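Stromerzeuger fürs Vereinsfest: gekauft oder gemietet?

21. Mai 2022

Im letzten Jahr haben wir uns für das Fest einen Diesel-Stromerzeuger von Goder geliehen. Er lief die ganze Nacht durch, auch als nur noch die Kühltruhe dranhing. Die Anwohner waren nicht begeistert, und die Tankrechnung fiel entsprechend aus.

Diesmal habe ich bei Varela nach einem Gerät mit Batteriespeicher gefragt. Der Motor springt nur an, wenn der Speicher leer wird. Die Miete für das Wochenende liegt bei 900 Euro inklusive Anlieferung. Brisa Villalobos hatte vorgeschlagen, gleich ein gebrauchtes Aggregat zu kaufen. Bei zwei Festen im Jahr lohnt sich das für uns nicht, zumal wir keinen trockenen Stellplatz haben.

Offen ist noch die Zuleitung zum Ausschank. Die alte Kabeltrommel ist zu kurz, eine neue ist bestellt.

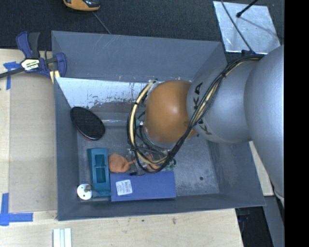 Kategorie: Technik & Werkstatt

Wer selbst mietet, sollte vorher alle Verbraucher zusammenrechnen und den Anlaufstrom der Kühlgeräte nicht vergessen. Den Mietvertrag unterschreibe ich nächste Woche.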